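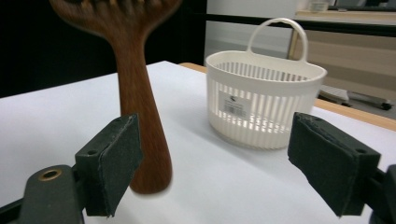 1/
ok so. thread about writing down family recipes before the people who know them are gone. been meaning to do this all winter. 6 January 2018 and I finally have coffee and no kids in the house so here goes

2/
background: my mom's side cooks from memory. all of them. no cards, no books, one notebook that has phone numbers in it and a bread recipe that just says "flour, the usual"

3/
I started collecting in June. thought it'd take a few weekends. lol

4/
first mistake — I called people and asked for recipes over the phone. do not do this. you get a list of ingredients and then "and you cook it." for how long? "until it's done." ok thank you auntie

5/
second mistake was sending a form. I made an actual form. with boxes. one cousin filled it out and her answer for "serves how many" was "depends who's mad at who"

6/
what works is going over there and standing in the way

7/
bring a kitchen scale. weigh the bowl before anything goes in it. then every time a handful goes in, write down the new number. you don't have to interrupt. they'll think you're being weird and then they forget about you

8/
my mom's "cup" is a tea mug with the handle gone. I filled it with water and measured it at home. it's a good bit more than a cup. explains twenty years of my flat biscuits

9/
so: measure their cup. measure their spoon. measure the lid they use for salt. whatever it is, it's the unit. write the unit down too

10/
pans matter more than I thought. my uncle Mitiku Endale makes a lentil stew in this dented old pot, thin on the bottom, and it catches a little and he scrapes that back in. I made it in my nice heavy one and it tasted like nothing. tasted like a hospital

11/
he was very kind about it. he ate two spoonfuls

12/
stoves too. his is a Prultero from before I was born, and "medium" on that thing is my high. so now I don't write medium. I write what the pot is doing. "small bubbles at the edge only." "loud." "you can't hold your hand over it"

13/
on that — write down sounds!! he tells when the onions are ready by the sound. I would never have gotten that from the form

14/
and smells, even if you feel dumb writing it. my notes for the spice step say "smells like a new book, then like toast, STOP at toast." it works every time

15/
someone's going to ask so: yes record audio. phone on the shelf, out of the steam, forget it's there. video made everyone stiff. my aunt put on lipstick and started saying "next we will be adding"

16/
audio you get the good stuff. the arguing. there's a fight over garlic on mine that goes on for most of the recording and by the end of it you have two different recipes, both complete

17/
which brings me to — there isn't a right version. I wasted so much time on this. I wanted THE stew. I have my uncle's, my mom's, and the one they served at Lencho, the restaurant my uncle worked at on the main drag in Candcombe, which closed ages ago

18/
the Lencho one has butter in it and nobody in the family will admit they like it best

19/
I write all of them down now with a name on each. if you merge them you get a fourth stew that no one ever ate

20/
dates too. "mom's, the way she made it after she moved to Zatham Street." cause she changed it! the store near there didn't carry the peppers so she used a different kind and then just never went back

21/
ask about substitutions. "what did you use before you could get this here" is the best question I have. got me a whole hour and a story about a suitcase

22/
other questions that worked:
what did your mother do differently
who made it badly
when did you NOT make this
what do you do with the leftovers

23/
"who made it badly" is gold. people will not brag but they'll tell you exactly what a cousin did wrong, and that's your instructions right there. don't lift the lid. don't rinse it twice. don't add the lemon while it's hot

24/
questions that flopped: "what does this dish mean to you." got stared at. deserved it

25/
then go home and cook it within a couple days while you still remember. my handwritting is terrible and there's always a line I can't read. last time it was either "cover" or "cool" and those are very different things to do to a dough

26/
it'll be wrong. bring it over anyway. watching them taste it is the second half of the interview

27/
the bread took 7 tries. I'm not exaggerating, I have the dates. on the last one my mom didn't say it was good, she just took another piece and started talking about the neighbor's fence. I nearly cried into the butter

28/
what was wrong with the other tries, for anyone making flatbread: too wet, too wet, too impatient, wrong flour, pan not hot, forgot the salt like a genius

29/
how I write them up now. one page each. top of the page is who, where, what pot. then ingredients by weight, with their measure next to it in their words. then steps. then a bit at the bottom for the gossip

30/
do not skip the gossip. my kids don't care about grams but they've asked for the suitcase story like every night this week

31/
keep their words in the steps where you can. I had changed "until it stops being rude" to "until the raw onion smell is gone" and my sister made me change it back. she was right

32/
a paper copy. please. I had everything on an old laptop and it died in the fall and I got back most of it but not all. one soup is just gone till I can get my aunt to do it again. she says she's retired from that soup

33/
printed pages in a cheap binder w plastic sleeves. kitchen copy can get gross, that's fine, there's another one at my sister's

34/
since people ask about languages — I write the dish names how the family says them, then how they'd be spelled properly if I can find out, then plain English. spelling arguments go in the gossip section

35/
the hard part. if the person's old or sick, start with the thing they like making, not the thing you want. I wanted the holiday one. my great-aunt wanted to show me how to cut cabbage. so we did cabbage for an afternoon. she's gone now and I never got the holiday one and I'm glad I have the cabbage

36/
sorry. needed a min

37/
if they can't stand at the stove anymore, you cook and they sit and boss you around. works great. some people are better teachers sitting down. my uncle for sure, he gets very grand about it, points at things

38/
and if they're already gone: ask who ate there the most. not who cooked with them, who ATE. my mom's old neighbor could tell me there was something sour in my grandma's greens and no one in the family remembered that at all. still working out what it was. vinegar's wrong. lime is close

39/
small stuff I forgot:
bring your own pen
eat before you go but not much
wash up after, you learn things at the sink
write on one side of the paper
take home whatever they give you, don't argue

40/
oh and salt. they will never tell you the real amount of salt. weigh the jar before and after. sneaky but it's the only way

41/
might put the stew up here if my uncle says ok. he's thinking about it. the Lencho version he says I can't, it's "not his to give," and I haven't been able to get any more out of him on that

42/
if you're doing this too tell me what your people use for a cup. collecting those now I guess

43/
kids just pulled up, gotta go. will do the bread page later tonight, or tommorow, we'll see how dinner goes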